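Ticket 314 – Drovex bench dust extractor trips breaker on startup
Status: Closed
Priority: Normal
Location: Dredside workshop, back room

Reported problem
The extractor starts, runs for a second or two, then the breaker for the bench circuit trips. It began in August. Before that it ran on the same outlet for two years with no trouble. The lights and the radio are on a different circuit and stay on.

First checks
Unplugged everything else on the circuit and tried again. Same result. Moved the extractor to the outlet by the door, which has its own breaker, and it tripped that one too. That rules out the bench wiring. Took off the hose and started it with the inlet open. Still tripped.

Filter was badly clogged, so I replaced it with a new Anville one. No change, but it needed doing. 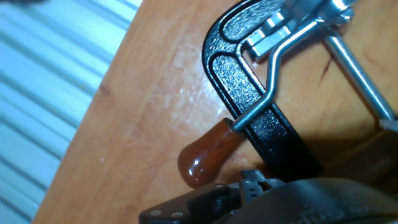
With the plug out, I opened the motor housing. Fine dust was packed around the fan and the fan would not turn freely by hand. Cleaned it out with a brush and a shop vac. After that it turned, with a slight drag on one side.

Second test
Ran for 36 seconds, then tripped. Better, but not fixed. The housing was warm near the rear bearing.

Pulled the motor. The rear bearing was rough and had play in it. The front one seemed fine, but I ordered both – they come as a pair from Drovex under part 83 on the parts sheet. Motor label and brushes checked, brushes have plenty left.

Fix
Fitted both bearings and put the motor back. Started it five times from cold, no trips. Left it running for 100 minutes with the hose on and the gates open. No trips, and the housing stayed cool.

Notes
The old extension cord was too thin for this machine. It has been thrown out. Please plug the extractor straight into the wall.

Clean the fan housing whenever the filter is changed. Spare filter is on the shelf over the sink.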